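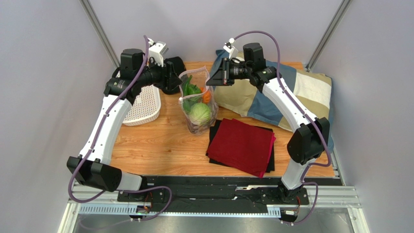

**Progress report, bimanual packing and unpacking (Trurnine)**
Prepared for the Weto program office
Jun 13, 2023

You asked for a report that a person could read over one cup of coffee. The last one was 31 pages, and we got the hint.

## Where we are

The question you are paying for is whether a two-arm policy gets better at handling soft containers if we train it on messy demonstrations as well as clean ones. The short answer is yes, by more than we expected and less than the proposal promised. The proposal was written in November, when all of us were optimists.

We now have 3832 teleoperated episodes on the Ulen workstation. Of those, 903 are what the protocol calls "recovery" episodes, meaning the operator fumbled something and had to fix it without stopping. We used to throw these out. Two years of careful data hygiene went into discarding the most useful thing we had.

## Method

Both policies share the same network and the same training schedule. Policy A sees clean episodes only. Policy B sees the same total number of episodes, with the recovery ones swapped in for a random share of the clean ones. Each was then run for 200 trials, with the starting positions drawn by a script so that we couldn't be kind to our favorite.

A trial counts as a success if the item ends up where the instruction says and the bag is still standing. The second condition was added after Policy A found a way to satisfy the first by knocking everything over.

## Results

Policy B finished more trials than Policy A on every item category. The gap is widest for bags and smallest for rigid boxes, where both policies do fine and neither is very interesting to watch. Per-category tables are in the appendix – please read the error bars before quoting the averages upstairs.

Item shape is still the main source of trouble. Long, glossy produce gives the wrist view very little to work with, and a policy trained on matte blocks tends to read a highlight as an edge.
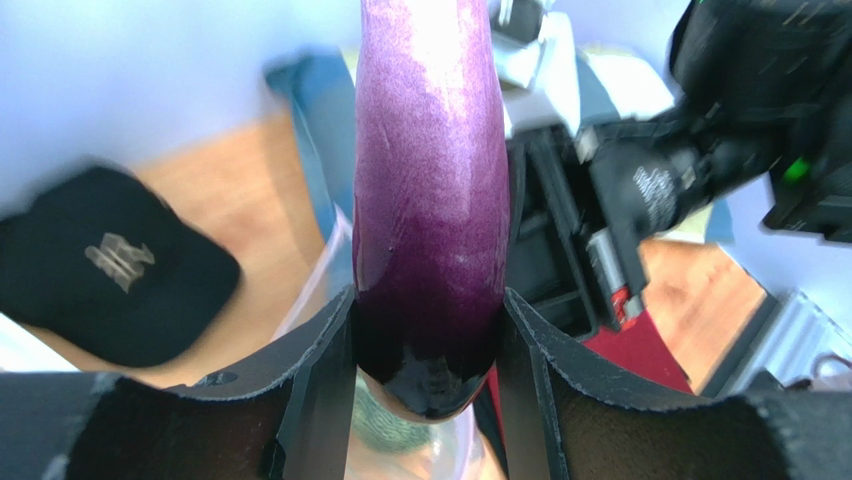
Occlusion is the problem we underestimated. Once an item is in the grasp, it takes over the wrist camera, and the policy has to place it using whatever is left in view. With an eggplant hanging between the fingers, the rim of the clear container shows up only behind and below it, and the other gripper is half hidden as well. Policy B copes by making a small sideways move before it commits. We didn't ask for that, and we plan to take credit for it.

## What slipped

The Rimkutė scoring tool, which was going to label recoveries automatically, agrees with our human labelers at a level best described as social. We labeled by hand. That cost us most of the time set aside for the second container type, and so far 425 of its planned episodes are recorded.

## Next period

- Finish the second container set
- Rerun both policies with the wrist views masked, to see how much they matter
- Decide whether Rimkutė gets fixed or retired

No change to the budget. We would like to move the leftover travel money into storage drives.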